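Skerker notebook
bag task / bimanual stack
March, started 9:40 am

Picking up from the last entry. Goal for today was the planner handoff between the two arms, and the grip logic on thin plastic. Both are in a bad state. Writing this down before I forget which branch had what.

Branch state first:
- main has the old sequencer (one arm at a time, other arm parked)
- uzor-sync has the shared clock for both arms, plus the new waypoint blending
- the wrench thumb-stick teleop mapping is still on its own branch, leave it there, it breaks the logger

Ran everything off uzor-sync. Controller loop is fine now. The jitter we kept blaming on the driver was our own logger flushing to disk in the same thread, moved it out to a queue and the spikes went away. Should have looked there first. If you pulled before this morning, pull again.

Perception

Grirkell (the segmenter) is still bad on black shiny plastic. It gets an outline most of the time but the mask breathes, gets bigger and smaller from one update to the next while nothing moves. Glare does it. Every crease that throws a highlight gets cut out as a hole, and then the grasp sampler helpfully picks a point right on the rim of the hole because the rim looks like an edge.

Tried:
- closing the mask with a bigger kernel. Works on the wall bag, swallows the small scraps on the carpet.
- running at lower exposure. Carpet goes to mush, wall bag slightly better.
- holding the last good mask if the area changes too fast. Best so far, kept it.

Last one needs a cap on how long it holds. Right now it will hold forever if the arm moves in front of the bag, which I found out the obvious way. Set the cap to 700 ms. No science behind that number, it felt right on replay.

Tape is its own problem. Silver tape on black plastic comes back as seperate objects, so one bundle turns into a handful of little ones, each with its own id. The planner sees them as obstacles touching the target and refuses. Workaround is a merge pass: anything labeled tape that shares a border with plastic gets the plastic's id. Ugly but it unblocked me. The proper fix is a single class for both and retraining, not doing that this week.

Depth is no help on the bag against the wall. Bag and wall are nearly the same plane and the noise is bigger than the gap. I am fitting the wall plane once at startup and using the color mask alone for the target outline, then approaching along the plane normal until the contact check fires.

Planning

Two modes now in the config:

mode wall: one arm goes up, other arm stays low with the gripper open. Low arm is treated as a static obstacle.
mode pair: both arms close in on the same object from the sides, targets mirrored around the object center.

Wall mode plans quickly unless the bucket model is in the scene, then it sometimes takes the long way with the elbow swinging out wide. The bucket's collision shape was a solid cylinder with a silly amount of padding. Took the padding down and made it an open shell so that reaching inside is legal later. Elbow clearance over the rim is tight now, keep an eye on it.

Pair mode: the mirrored targets are computed from the mask center, and the mask center moves when the mask breathes, see above. So both arms chase a wobbling point. Froze the center once both arms are inside the pre-grasp distance. After that it's arm-to-arm distance control only, vision is out of the loop until release.
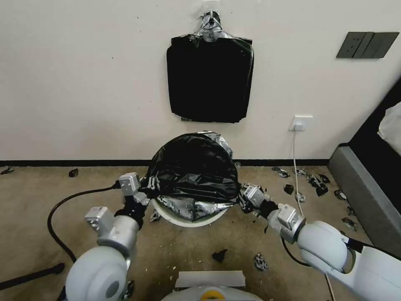
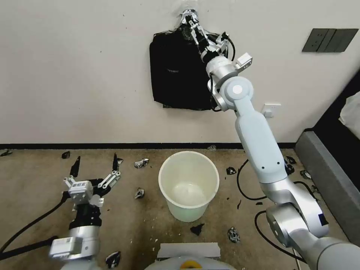
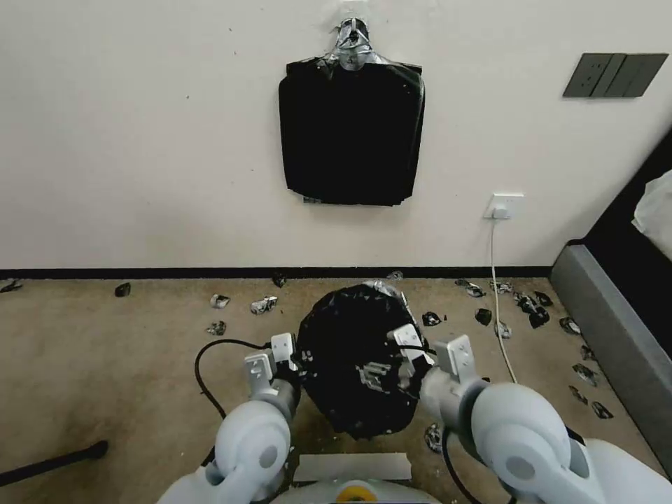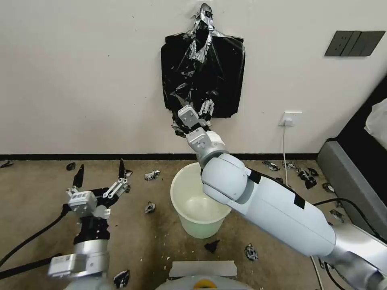 Second and fourth: one arm up at the wall bag (wall mode). First and third: both grippers on the plastic (pair mode).

Control notes

Contact check on the wall approach. Was using a raw torque threshold on the wrist, which fires early when the arm is stretched out because the gravity comp is slightly off up there. Changed it to a change-over-window check, baseline taken at the pre-contact waypoint. Fewer early stops on replay. Still want a proper payload id for the gripper, the mass in the config is copied from the old fingers.

Squeeze in pair mode. Position control on both sides was a dumb idea, any error in the object width goes straight into either a crush or a gap. Left arm now leads in position, right arm follows with a force target and a soft limit on travel. Follower gain is low on purpose. With it high you get the two arms pushing each other back and forth, slow and kind of hypnotic, and then the fault trips.

TODO make the leader side a parameter. It's hardcoded to left in two places and I only remember one of them.

Gripper width feedback is useless on film. The fingers read fully closed whether there is plastic between them or nothing at all. So "did I grab it" can't come from width. Options:

a) motor current on close. Differences are tiny, I can't see them over the noise.
b) pull test. Back off a little and see if the mask deforms toward the gripper.
c) look at the crop near the fingertips and classify.

Went with b for now, it reuses the mask stuff we already have. Threshold is a guess. c is probably where this ends up, Keleck already has a cropper that would do the job, but it expects timestamps in a different format and I didn't want to open that today.

Log problems

Replayed the long log to check the sync. Left arm stream has 2,783 messages, right arm stream has 2,737. Should match. Spent far too long suspecting the network. The right arm node starts later because it waits on the gripper init and the left one doesn't, so the missing ones are all at the front. Middle and end line up fine.

Fix is a barrier at startup so neither stream records until both report ready. Added it. Also made the replay tool print the counts for each stream before it plays anything so we catch this sooner next time. It prints to stderr, don't ask it to go in the csv.

If you have older logs, trim the front to the first right arm stamp before you compare anything between arms. Script is in tools, called trim_front, takes the log path and nothing else. It overwrites in place! Make a copy.

Sequencer

Old one was a flat list of steps and a counter. Replaced it with a small state machine, states are:

idle
look
pre
approach
contact
hold
check
release
back

check can go to back or to pre again, 3 tries and then it gives up and goes idle with the arms where they are. Not sure I like that last bit, it leaves an arm stretched up at the wall holding its own weight until somebody notices. Should go to back and then idle. Did not change it yet because back assumes the gripper is open and I have to sort that out first.

Also: pressing pause during contact used to drop the baseline from the torque check, so on resume it compared against zero and stopped right away. Baseline is stored in the state now. This one was real, put it in the test suite.

Look state needs to ignore the floor scraps. It picks the biggest plastic region, fine, except when an arm covers most of the bag and then a scrap wins. Added a region of interest that's set per mode. Hand-drawn polygons in the yaml, will not survive anyone moving the head. Better version is to carry the target id through from the first look and never re-pick. Needs ids that are stable, needs the merge pass to be stable, etc.

Small things
- cable drag on the wrist shows up as a bias in the force reading when the left arm is out to the side. Not modeled. Zero the sensor close to where you're going to use it.
- the viewer eats a full core if you leave the mask overlay on
- renamed max_vel to max_joint_vel in the config because there were two of them and they meant different things. The loader errors out on the old name, sorry
- blending radius near the wall set to zero, it was cutting the corner into the plane

Next
- fix give-up path (open, back, idle)
- leader side as a parameter, find the second hardcode
- payload id for gripper
- ask whoever owns Keleck about the timestamp format
- rerun the wall mode planning with the open shell bucket and the old seed, compare path lenght
- pair mode release: both open at the same tick at the moment, want follower to go soft first, then leader opens

4:15 pm, pushed to uzor-sync. Tests pass except the two planner ones that already failed before today. Arms parked, config saved as wall_pair_b.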